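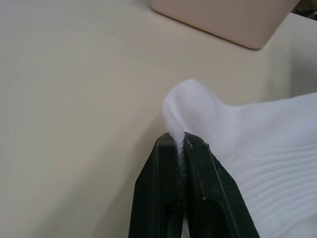 ## 4. Setting out the folding table

1. Push the two Juvau tables together against the wall. Check that the tops are level at the join.
2. Wipe both tops with a dry cloth.
3. Turn knitted items right side out before you start. Gloves go in singly. 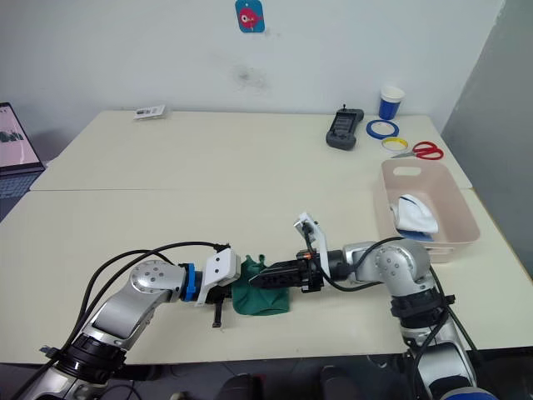
*Fig. 9. Green item on the nearer table.*

4. Smooth the item from the cuff towards the fingertips. Do not pull on the ribbing.
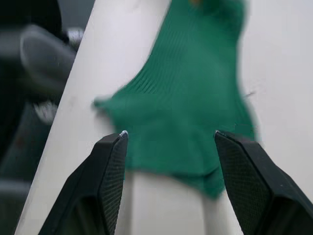
5. Fold the thumb in, then fold once across the palm.

**Caution:** Do not press knitwear with an iron.

**Note:** The tray holds 75 folded gloves. Empty it before adding more.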